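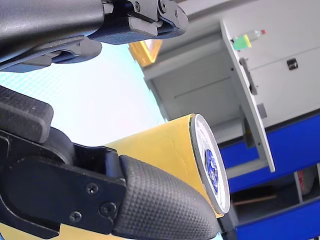
Stillanora Gaelic Football Club
Ground and dressing room safety check, Pretby Road pitches
Walked on 9th October, ahead of the under-age blitz

A few words before the list. We do this walk before every home fixture of any size, and we go a good bit slower than usual when there's a blitz on, with over 100 children expected and both pitches in use from the morning on. The comments are written for whoever opens up next, so please forgive them for running on a bit. It is much easier to find a loose bracket if the last person told you which one it was!

Main pitch

Playing surface walked end to end: Done
Comment: Lovely grass for the time of year, and it has taken the rain well. There's a soft patch on the stand side between the 20 metre line and the corner flag that gives a little under the heel. It has been sanded and rolled, and I'd be happy enough to play on it, but have another look at it on the morning and move the warm-ups to the far side so it isn't cut up before the first throw-in.

Stones, glass and litter: Done
Comment: Two bottle tops and a broken tent peg behind the road goal. The peg must have been left over from the sports day in June, and how the mower missed it all summer I couldn't tell you.

Goalposts upright and firm in their sockets: Done
Comment: Both sets pushed hard from the front and the side, with no movement worth mentioning. The padding on the left upright at the road end has slipped down a few inches and wants pulling up and strapping again. Straps are in the grey cupboard, on the hook.

Nets and net hooks: Attention needed
Comment: Net at the clubhouse end is sound. At the road end there are hooks open at the bottom of the back stanchion, wide enough for a small child to catch a finger or a sleeve. I've taped them for now. Tape is a poor sort of repair and it should be closed plastic clips before the day.

Sideline flags: Done
Comment: All flexible and all capped. One flag has faded so badly it's nearly white, so keep it away from the umpires.

Small pitch

Portable goals anchored: Attention needed
Comment: This is the one I'd ask everybody to read twice. The portable goals from Riviere came with their own ground anchors and rear weights, and one of the weights was sitting against the hedge when I got there. Whoever moves those goals must put the weights back on straight away, even if they're only being shifted a yard for the mower. Children swing on crossbars, they always have, and an unweighted goal will come over on top of them. 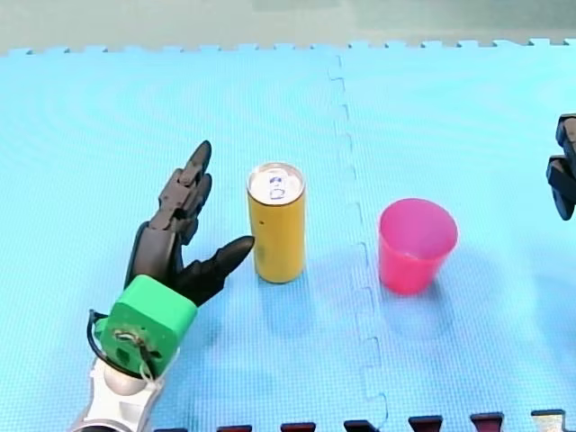 Can the portable goals be left out overnight between the two days of the blitz?
They can stay out as long as they're turned face to face, chained together at the uprights and still weighted. If there's a wind warning, lay them flat and chain them down.

Run-off behind the end line: Done
Comment: Clear to the fence. The roller has been moved round to the back of the shed, and I'd be grateful if it stayed there, as it had been parked very close to where the goalkeepers run back for the ball.

Fence and gates: Done
Comment: The side gate onto the lane drags a bit but opens fully when you lift it. It must be unlocked for the whole of the day, as the ambulance would come in that way. Please don't let anyone park across it, not even for a minute to drop off sandwiches.

Dressing rooms and corridor

Floors: Attention needed
Comment: The rubber matting in the away room has lifted at the shower end and the corner is curling up nicely, just right for catching a stud. I've turned the mat around so the bad corner is under the bench, which will do us for the weekend.
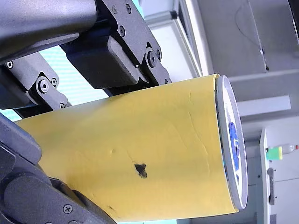
While you're in there, run your hand along underneath the bench as well. There was a screw coming through the slats and I've wound it back, but the wood is tired along that stretch and it may well work its way down again.

Showers: Done
Comment: Ran each one for a few minutes. The temperature settles well enough, though the end shower takes its time about it, so warn the younger teams not to jump straight in.

Fire exits and extinguishers: Done
Comment: Both exit doors open with one push. Extinguishers are in date and hanging where they should be. The kit bags stacked in front of the back door have been moved to the store, and a sign put up, in large friendly letters.

First aid and medical

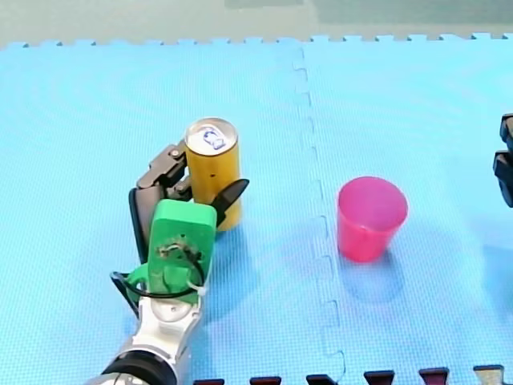
Defibrillator: Done
Comment: Green light showing, pads in date, cabinet opens without a fight. The code is on the card inside the kitchen door and also on the card in the referee's room. Every visiting mentor should be told where it is when they sign in.

First aid bags: Attention needed
Comment: The Gunano bag is full and well ordered. The older bag is short of ice packs and triangular bandages, and the scissors have gone wandering again. Top it up before the day and leave it at the small pitch table.

Stretcher: Done
Comment: In the store, straps complete, nothing piled on top of it.

On the morning

Gates open 90 minutes before the first throw-in. Whoever opens up should walk both pitches again, starting with the portable goals and then the taped hooks, and initial the sheet on the clipboard in the kitchen. If something isn't right, move the games to the other pitch and let the fixtures run late. Parents will grumble a little and then have a cup of tea.

Still to be closed off: net clips at the road end, post padding, matting in the away room, older first aid bag.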